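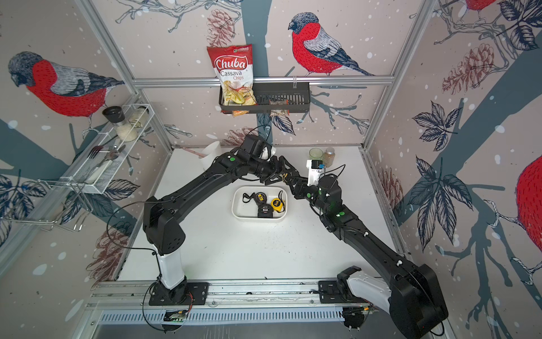 Figure 1. Two-arm cell, both grippers over the tub of tape measures.

Manipulation Lab, Unit 4: Comparing Grippers
Handout for the bench session, 09/02/2022
Instructor: Myrtle Van Dusen. Bench lead: Oddur Sveinbjörnsson.

Read this before you come to the bench. Bring the log sheet from Unit 3, filled in. If your pair did not finish Unit 3, talk to Oddur first and do the homing section with him.

1. What we are comparing

There are two sets of fingers in the kit. The Fitavo set is stiff and tapers toward the tip. The Akyol set is wider, with a soft pad glued to the inside face. Both fit the same gripper body and both close under the same controller, so the only thing that changes between runs is the fingers. Do not change the speed limits, the camera settings or the height of the table approach between sets. If you change any of these by accident, write it down and start that set again.

The object for this unit is the tape measure. It is a fair test for a gripper. The case is rounded on some sides and flat on others, the surface can be rubber or hard plastic, and the belt clip gives one face a shape the planner does not expect. Straps are a separate problem and get their own section.

2. Grip commands

The gripper takes one byte for position. 0 is fully open and 255 is fully closed. Students often send 255 and let the force limit stop the fingers. This works on a hard case but it hides what the fingers are doing, and the current log will look the same for a good grasp and a bad one. Close in steps and read the current after each step. Stop when two readings in a row are above your threshold from Unit 3.

The current is given in raw counts. On the Akyol fingers the pad takes up some of the travel before the count rises, so your threshold from the stiff set will not carry over. Amos Kincaid's pair ran the whole set last term with the wrong threshold and had to throw out the data. Check it with the foam block before you touch a tape measure.

3. Camera views

We use a fixed view of the workspace and a close view from the wrist. The fixed view is for planning the approach and for watching the distance between the arms. The wrist view is for the last part of the move, when the arm itself may block the fixed view.
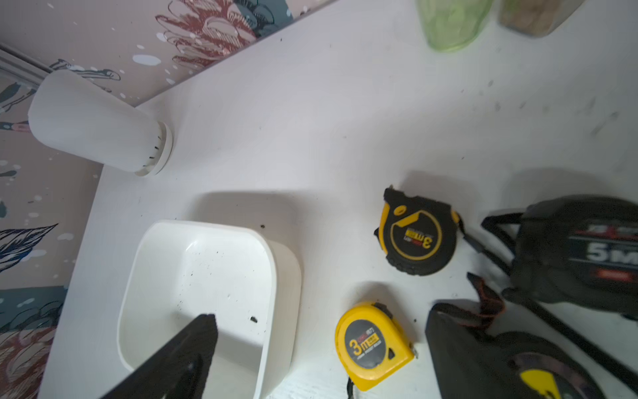
The wrist view has a blind area that you need to plan for. The finger is close to the lens and takes up a good part of the picture, and whatever is behind it is lost. A container with a rim makes this worse, as the finger covers the near side of the rim just when you want to know how far away it is. Look before you go in, save the view, and then make the final move from the saved view. Do not try to correct sideways once the tip is below the rim.

The second thing to watch in this view is objects at the border. The detector was trained on whole objects and gives low scores to a case that is partly out of view. If the score is low and the box touches the border, move the wrist and look again before you decide that the detector failed. Trinity Villanueva wrote a short script that flags these boxes. It is in the course folder under her name.

Color is not a safe way to pick a target. Black and yellow turn up on more than one kind of tape measure, and a yellow label on a black case can be boxed as if it were a small yellow object. Use the outline first.

4. Straps and clips

A strap can lie across another object, so that lifting the first one drags the second. In the log, mark a lift as "clean" only if nothing else moved. If something else moved, mark it "dragged", even if the target reached the drop point. A lift by the strap alone is marked "strap" and does not count as a grasp of the case.

Try to close across the sides of the case and keep off the clip. With the stiff fingers, closing on the clip can bend it, and then the object is different for the next pair.

5. Both arms in the middle

The Randberg controller keeps a minimum gap between the arms, but it measures the gap from the wrist housings and does not know which fingers are fitted. With the grippers facing each other over the tub, the fingers can come very close while the controller still reports a safe distance. Enter the finger length by hand each time you swap sets. Run the first pass at low speed with one person on the stop button - the same person for the whole pass.

Cables: check that the wrist cable has enough slack at the far end of the reach. Relu Bălan will go over the routing at the start of the session.

6. Log file

The controller writes to a file called Jerkum. It holds 3,000 lines and then overwrites from the top with no warning. A full set of lifts makes more than 685 lines, so copy the file out after each set and name it with your pair number and the finger set.

7. To hand in

The log for each finger set, unedited.
One table of clean, dragged and strap lifts, by finger set.
Half a page on which set you would use for this object, and what you saw in the current log that supports it.
A note of any settings you changed, with the line number.

Late logs go to Myrtle by email. Unit 5 uses the same cell, so leave the Fitavo fingers fitted when you finish and park both arms at home.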